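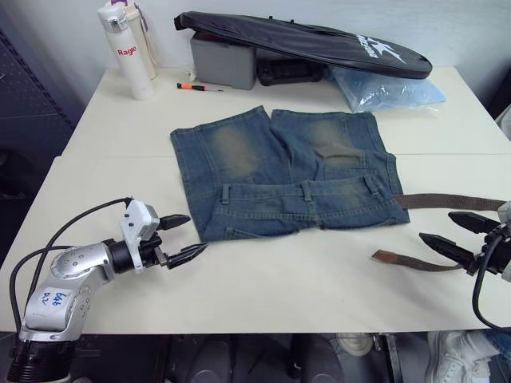
Mavis Lindgren

# Bench tips: recording jeans and belts on a two-arm table

These notes cover denim with a belt in it, on the two-arm table. T-shirts and towels have their own page. Most of this was worked out at Trurnley over one spring and then checked against the recordings from Zarnamberg, where the operators had been doing a few things differently and in two cases better.

## Before the first take

- Empty the pockets. A coin or a tissue changes the way the cloth folds, and the model has no way of knowing why.
- Close the zipper and the button. Open waistbands spread during the lift and the two arms end up at different heights.
- Give the jeans a hard shake and drop them. Do not smooth them. The starting state should be one that a person would leave on a bed.
- Keep the working area of the table clear. Things stored along the back edge can stay as long as neither arm has to pass over them. Move them between sessions and leave them alone within one.
- Look at the cable on each wrist with the arm at full reach. Slack that is fine over the middle of the table can drag on the cloth at the near edge.

## Folding

Fold legs together first, then bring the legs up to the waistband. Heavy denim springs back, so hold the fold closed for 2 seconds before opening the gripper. Operators who skip the hold produce takes in which the fold creeps open after release, and the policy learns to walk away from it.

Grip at seams. The side seam and the waistband are thick enough for pointed fingertips to hold without pinching through. Faded areas on the thigh are often thinner and slide. Approach the cloth low and nearly flat to the table; a steep approach pushes the fabric ahead of the fingers.

Belt loops are tempting as a handle. Avoid them. Ryu, our first policy trained on denim, was fed a batch of loop grasps from Alina Tănase's early shift and spent the next month hunting for loops on towels.

## Belts

A fabric belt is harder than the jeans. It has no stiffness to speak of and it follows whatever it is threaded through.

1. Decide before recording whether the belt comes out, goes in or stays put. One task per take.
2. For removal, hold the waistband down with one arm and pull with the other, in line with the waistband. Pulling upward lifts the whole bundle.
3. Regrip often. Short pulls give cleaner data than one long one - the arm stays well inside its range and the strap stays in view.
4. Keep the loose end on the table. If it hangs over the front edge, stop and discard.
5. Park the idle gripper open, clear of the strap.

Sebastian Ghiță prefers to start with one end already partly through, and his takes are easier to learn from. Mix both kinds of start in any set.

## Keeping or discarding

Keep a take with a missed grasp if the operator recovers and finishes. Recoveries are worth having. Discard a take if a hand enters the view, if an arm faults, or if the operator pauses to think for longer than 8 seconds. Long pauses teach the model to wait.

Our denim set stands at 236 kept takes. The first usable policy came at 70, though only on one pair of jeans, and it failed on black ones. Change the garment before adding more takes of the same one.

## Labels

Write the arm's number on tape or a label where it can be read during a session, and put the same number in the log. Fekum, the logging tool we use, will accept a blank arm field without complaint. Paula Sandu lost a Tuesday to sorting that out.

Name the task by its end state: "jeans folded, belt out" and so on. Names that describe the motion go stale once somebody finds a better one.

Wipe the fingertips with a dry cloth at the end of each shift. Dark denim sheds dye, and it will turn up on the next white towel.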